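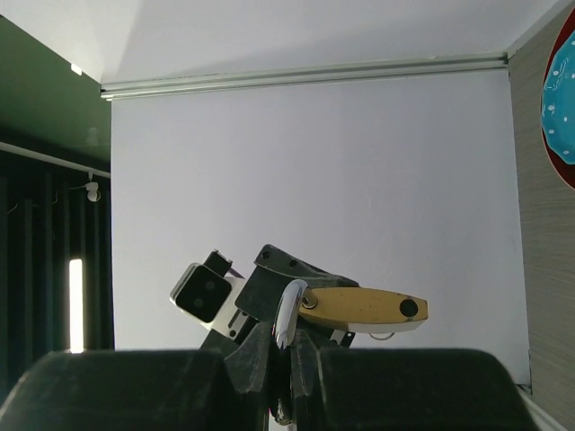
*Two grippers, the far one angled and holding an object.*

# Fultuvholm tide gauge readings

Hand-copied water levels from the harbor gauge at Fultuvholm, typed up from the paper logbooks. Last updated October 5, 2019.

## Files

- `levels.csv` - one row per reading
- `pages.csv` - which logbook page each row came from
- `notes.txt` - remarks written in the margins, spelling left as found

## Columns in levels.csv

| Column | Meaning |
|---|---|
| `day` | date of the reading |
| `time` | local time, no daylight saving |
| `level_cm` | height above the gauge zero |
| `flag` | blank, `d` (doubtful) or `m` (missing) |

The logbooks run to 151 pages. On 19 of them the ink has run and the last digit is a guess, so those rows carry a `d`.

## Known problems

The gauge board was replaced one November and the new zero sits 6 cm lower. Levels are given as written - no correction has been made. Rows after the change have a note in `notes.txt`.

Two pages are out of order in the Hájek volume. Sort by `day` before plotting.

## Use

Free to copy and change. Please credit Imogen Tunstall, who typed the tables. Send corrections with the page number and the row.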